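Kids' Corner > How Things Work > Paper & Card

Why is brown paper brown?

April 14, 2020, by the Mandwood Junior page

I used to think brown paper was white paper that somebody had coloured in. I really did! I thought there must be a huge pot of brown paint at the factory. Then I went to visit a paper mill in Mudunia, and I asked, and the people there laughed (kindly) and put me right. It's the other way round. Brown is the colour you get if you leave things alone, and white is the one that takes extra work.

Let's start with a tree. Wood is made of tiny threads called fibres, much too thin to see one by one. They're stuck together by a natural glue called lignin. Say it like this: LIG-nin. Lignin is what makes a tree stiff enough to stand up in the wind.

To make paper, you need the fibres to come apart. So the wood gets chopped into little chips and cooked in a giant pot, a bit like a pressure cooker but as tall as a block of flats, with some strong chemicals in the water. Most of the lignin dissolves, and you're left with a wet, lumpy mush called pulp. It looks like porridge. It does NOT smell like porridge. The mill smelled of old eggs and cabbage, and my coat still smelled of it in February, two weeks after I got home.

A bit of lignin always stays behind in the pulp, and it's changed by all that cooking so it goes brown. That's your colour! If you want white paper you have to bleach the pulp. If you're making parcel wrap or carrier bags, you can skip that bit.

Next the pulp is mixed with lots and lots of water and sprayed on to a moving mesh, like a very long sieve. The water drips through and the fibres settle down in a flat, tangled layer. Rollers squeeze it, then hot rollers dry it, and at the far end it's wound on to a reel. I'm 136 centimetres tall in my thick socks (all right, I was when I was nine) and the reel I saw would have towered over me even then.

Brown paper is usually tough, and that's down to its fibres. They're long ones, often from pine or spruce, and they hook round each other when they dry. Try this at home: tear a strip off a brown paper bag, slowly, and look at the torn edge. Can you see tiny hairs sticking out? Those are fibres! Now tear a strip of newspaper and see which one was easier.

You can make your own, too. Rip up 5 old paper bags, soak them overnight, mash them (ask a grown-up if you want to use a blender), then scoop the mush on to an old sieve and press it flat with a cloth. Mine took about 50 hours to dry and came out like a biscuit, but I could write on it.

Last updated: April 2020

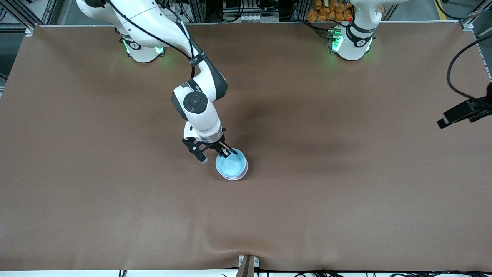 Ahuja writes that the blender version works much better if you add more water than you think you need, and that hers came out thin enough to fold into an envelope, although one corner did fall off when she put the stamp on.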